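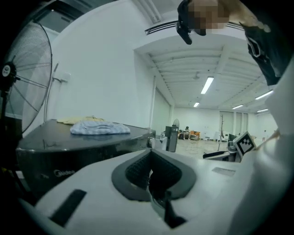

Norell Hand Gripper

The Norell is a hand-held gripper for recording manipulation examples. A person holds it, does an ordinary job with it, and the recording becomes one training episode for a robot policy. No robot arm is needed on site, so recording can take place in offices, kitchens, shops and homes.

What is on the tool

The housing is white plastic with a V-shaped notch in the middle. Dark gray rubber lines the notch, and a black textured pad covers the inner walls. A square black-and-white marker is mounted on the inner side of the arm, within the camera's view. The software reads the marker in each image and works out the opening width from it.

The camera is fixed to the tool and moves with the hand. Its wide view takes in the housing, the work surface and a good part of the room, ceiling included. Tracking uses those room features, so leave lights, vents and door openings uncovered where you can. Blank white walls at close range give it less to work with.

Recording an episode

Charge the unit fully and wipe the marker with a dry cloth. Start the recorder, hold the tool still for two seconds, then open and close the grip once. Do the task at normal speed. Stop only after the object has been released.

Good first tasks are small and easy to reset – folding a cloth, moving it from the top of an appliance to a table, putting a box back where it came from. Change the starting position between episodes. A policy trained on one layout tends to fail on the next.

Ordinary clutter should stay. Fans, coat racks and office chairs are part of the places these policies will work in, and tidying them away makes the data less useful. People in view are blurred by the export tool before files leave the recording computer.

Field use

Roxana Dumitrescu's team at Lostbridge recorded 1,186 episodes with four units in July. After screening, 700 went into the training set. Most rejects were episodes where a sleeve or thumb had covered the marker. The current arm is taller than the first version for that reason.

In the box

Gripper with camera
Charging cable and mains adapter
One spare pair of grip pads
Calibration card
Wrist strap
Printed quick guide

Ordering and service

Units ship within 9 working days. Labs ordering 20 or more should write to Mirjam Stevens before placing the order, as larger batches are built on request. Replacement pads are sold in pairs – please give the serial number, since early units take a narrower pad.

Repairs go to Balthasar Holzer at the service desk. Remove the memory card before sending a unit in.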